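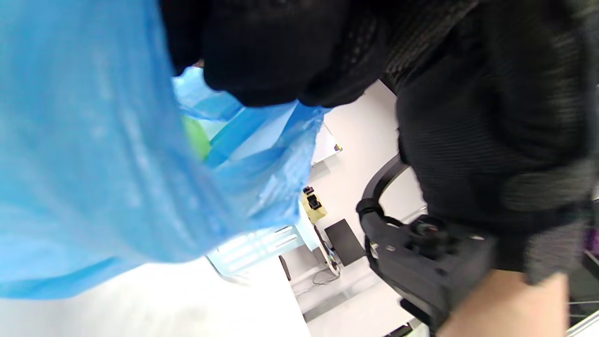

Equipment Notes, Issue 13

Skirkex Midis glove set
Category: Hand tracking / robot training
Status: Seen at open day, not tested by us
Reviewed by: Dilani Khan
Page updated: 27 Apr 2023

The Midis is a pair of gloves with a tracking controller strapped over the back of each hand. You wear them, do a job, and the movements get recorded so that a robot arm can be taught the same job later. Skirkex sells the set to warehouses and packing firms. I went to the open day at their Rilley office to see it used on bagging, a job I did for years before I wrote about equipment.

The brochure promises "natural handling of everyday goods." That's a big claim for anything you have to strap on. Thin plastic bags are a fair place to check it. They cling and they fold over on themselves, and bare fingers have enough trouble finding the opening. I asked whether the bags had been opened ahead of time and was told it "varies," so I can't tell you how much of the job I was watching. 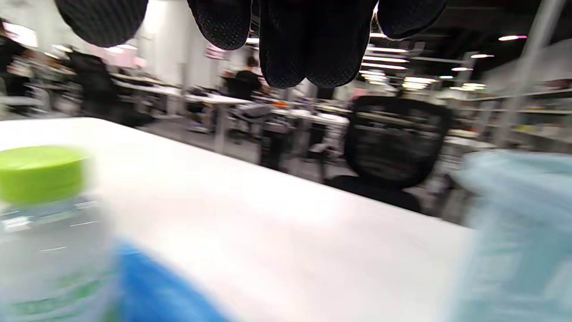 Gloved fingertips at the white table, Skirkex open day.

The sales talk was mostly about hours. Skirkex says a new user is comfortable in 13 minutes and that a customer should plan on 1000 recordings per task. I asked how many of those get thrown out. The first answer was "very few." The second, from a different member of staff, was that it depends on the task and on who is wearing the gloves. I'd want that in writing before ordering. If a third of your recordings are no good, you are paying someone to bag bottles for nothing.

I also asked to see the robot do what the gloves had recorded. That wasn't on the program. There was a clip on a laptop, with no sound and no clock in it.

Then there is the weight.

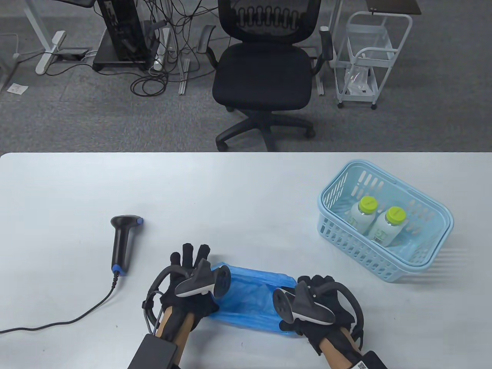 Skirkex quotes 600 grams for the full set and calls it light. Maybe it is for half an hour. I'd like to hear from someone who has worn it for a whole shift, and the staff couldn't put me in touch with one. They did say a lighter version is planned for September.

What you get
Gloves, left and right
Two tracking controllers with straps
Battery packs
Wi recording software, 3 seats

Not included
Barcode scanner
Robot arm
Replacement gloves (ask about the price, I couldn't get one)

Returns: opened gloves can't be sent back. The controllers can, less a restocking fee.

Our rating: withheld until Skirkex lends us a set and we can run it on our own table with our own bags. The request has gone in. Owners with recordings they are willing to share, good or bad, can write to Dilani through the contact page.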